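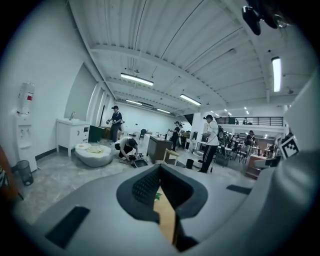
According to one parent in our club's group chat, a hand-held gripper is too much tool for students who still forget to charge the laptop. I understood this opinion before we bought the Didwood kit. After one term with it I have a different one, so I write this review for other clubs.

We are 11 students and we meet in a big shared hall in Setport. The kit came from Gatden and the assembly took us 90 minutes with the printed guide. The guide is good until page 12, where two screws have the same name. Please check the length before you tighten them.

What I like: the body is stiff and the black pad inside the opening has a mesh texture. Small wooden parts stay in place much better than in our old Serra gripper, which had smooth fingers. The square marker on the side is easy to find for our tracking program, also under the long ceiling lights.

What I like less: the tool is wide, and younger students get tired in the wrist. We change hands after each task now. Spare pads are sold only as a full set, for 64 dollars, and this is a lot for a school club.

I give four stars. For the regional competition in March we will use it again, but I have asked Gatden for a smaller handle.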